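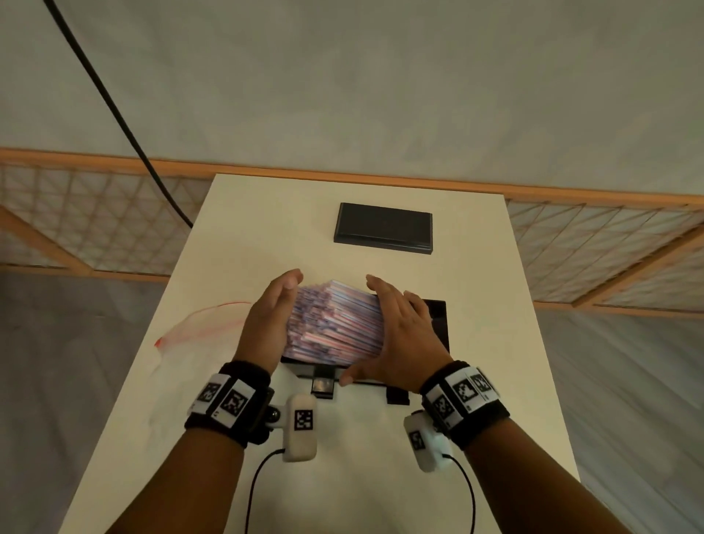

Raising prices in a small online shop without losing the old customers

Posted in Small Business Help, December 2018

Hello to all. I have a small shop for paper goods in Lullport, mostly greeting cards, notebooks and wrapping paper. Two years I sell in the street market and since last spring also online. I work alone, with some help from my cousin before the holidays.

My problem is the prices. When I started I looked at what the big shops ask and I went a little under, so that people would try me. Now my paper supplier wants more, the postage is higher, and when I sat down with my bookkeeping I saw that in the last twelve months I sold 3,668 orders and what remained for me is so little that I am ashamed to write it. I calculated that I need 20 percent more on almost everything to live from this.

I have a list of over 3,000 email addresses from customers who agreed to receive my news. Many of them buy again and again, and they know the prices by heart. So I ask:

Should I raise everything in one time, or in small steps during the year?
Should I write to the customers before, or only change the numbers on the site?
Is it a bad idea to do it directly after Christmas?

I read many articles on this and they say "communicate your value", but I do not understand what I should write in the email. Thank you for any advice from people who have done it.

LoderPaper

Congratulations on your orders, for one person this is a lot of work.

I had the same situation with my soap shop in Jundholm, so I can tell you how I did it. The first year I made small steps, every few months a little. It was a mistake in my case. The regular customers noticed each step and each time I received the same messages. It felt to them as if the price was never stable. The next year I made one bigger change and then left it alone, and there were complaints for one week and then it was quiet.

Before you put 20 percent on everything, please make a table. In the first column the product, then what the material costs you, then the packing, the postage if you pay it, the fee for the payment service, and the minutes of your own work. I forgot my own work for a long time. When I had the table I saw that some soaps were fine as they were and three of them lost money with every sale. One I stopped selling completely and I do not miss it. Perhaps for you the notebooks need 30 percent and the single cards need much less.

On the email: I would write it, and I would keep it short. Mine was almost like this:

"Dear customers, from March 1 our prices will change. Our materials and shipping have become more expensive and I have kept the old prices as long as I could. Until the end of February you can still order at the old prices. Thank you for buying from a small shop."

You do not have to say sorry more than this. I wrote a first version with a whole page of explanations and a friend told me that it sounds like I did something wrong. Give a clear date. Many people will order before the date, so have enough stock, because I did not and I had to send refunds, and this made people more angry than the prices.

January I would leave alone. People have spent their money and they look at every bill. March was good for me.

One more thing, check also the old places where your prices are written: the printed list at the market, the order confirmation, the photos on social media with the price in the text. A customer showed me a post that was one year old and wanted that price. I gave it to her.

Slow_Lather

just raise it. if they like your stuff they will pay, if they go away for 20 percent they were not good customers. I didn't write to anybody and nothing happened

marketstall60

I do not agree completely with the answer before me. For a market stall it can work without a message, but with an email list people compare with their last order, they have it in the inbox.

I would add only the question of free shipping. You do not say if you have it. In our shop (tea, we sell under the name Lò) we did not change the product prices at all the first time. We moved the limit for free shipping up to 60 dollars and the average order became bigger, and that was already half of what we needed. With cards, which are light and cheap, you can also sell them in sets. A set of five is one envelope and one time packing, and the customer pays a little less per card than before while you earn more per order.

Try it with a few products first, look at the numbers after some weeks, and then decide on the rest. And please keep a copy of the old price list. I deleted mine and later could not compare anything.

leaf_and_kettle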